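How I get the washing folded on the sofa (and put away the same day)

Posted 29/04/2024

I used to fold everything on the bed, which meant it all had to be shifted again at bedtime if I hadn't finished. These days I do it on the sofa in the front room, and I get through a full basket while the radio's on. My friend Cempaka asked me to write down how I go about it after she'd watched me do a load, so blame her for the length of this!

First, clear the seat. I mean properly clear it: remote, magazines, the blanket that lives there. Push the back cushions upright against the back so you've got the whole depth of the seat to work on. If yours are the floppy sort that keep sliding forward, give them a good shove down into the gap.

Run your hand over the seat for crumbs. I've got a pale sofa and it shows every bit of toast, and I once folded a whole load of school shirts on top of a biscuit. Lesson learned.

Now tip the basket out at one end and keep the other end free. The free end is your folding spot. Don't be tempted to sit down next to the pile, your back will be fine if you stand or kneel, and you'll go twice as fast.

I start with the big flat things. Towels go like this:

1. Lay it out on the seat and smooth it from the middle outwards with a flat hand.
2. Bring the short ends together, and smooth again.
3. Fold in half the same way once more.
4. Fold in thirds, so the edges are tucked inside and you've got one neat rounded side facing out.

My bath towels are 70 cm wide and they come out just right for the airing cupboard shelf, which is 47 cm deep. Measure your own shelf before you settle on a fold. I went years without doing that and wondered why the door wouldn't shut.

T-shirts and tops next. Lay them face down, and pull the shoulders straight before you do anything else. Sleeves in, sides in to the middle, then bottom up to the neck. A soft seat does have a bit of give in it, so thin jersey tends to ruck up under your hand. Press down and hold for a second before you make the next fold and it behaves much better. Anything with buttons I do up at the top and the middle, never the whole lot, life's too short.

Socks and pants I leave till last. Pairs get laid together and folded over once. I don't ball them as it ruins the elastic (my brother-in-law Elias disagrees and has the baggy socks to prove it).

As each pile gets finished it goes on the arm of the sofa, one pile per person. When the seat's empty, the piles go straight upstairs. If I put the kettle on first they're still there at ten o'clock with somebody leaning on them.

Shake out anything that's still creased and give it another go on the flat part of the seat. Thick cotton usually needs two tries with me, and fitted sheets I'm saving for a page of their own in May.
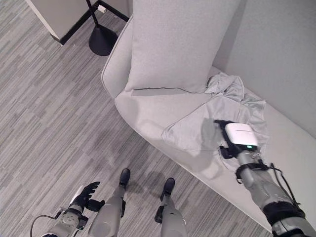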